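Home Workshop Kitchen Storage Newsletter
Filed under: Workshop Tips / Small Robots

Before you believe a pick-and-place score
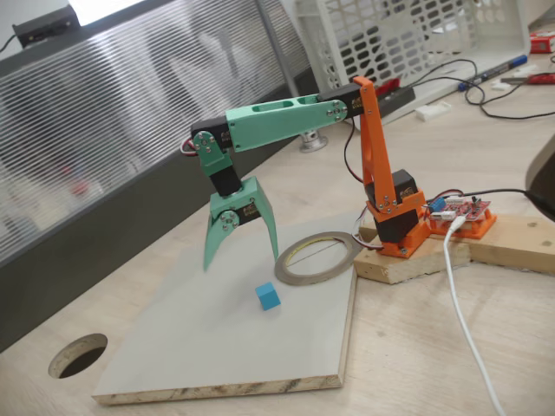 A write-up by Tatsuya Hirose for the Amano project claims that a hobby arm trained on 1,944 short recordings can lift a small block 100 times in a row. Maybe. I'd want to know where the block started each time, and the write-up gives that half a line.

If you're trying the method on your own bench, a few habits will keep your numbers fair:

Bolt the base to a block of scrap pine and clamp the block. An arm that creeps a hair per run will spoil a good policy or flatter a bad one.

Pencil 4 start spots on the board, then test at 2 you never trained on. Hirose reports only the trained ones – I checked twice.

Leave the usual clutter where it is. A roll of tape near the work is a fair test. A bare board is an easy one.

Write down the misses before you reset anything.

My own Firncombe kit did fine on the pencil marks and poorly a thumb's width away from them.

We use cookies to remember your settings. Accept / Manage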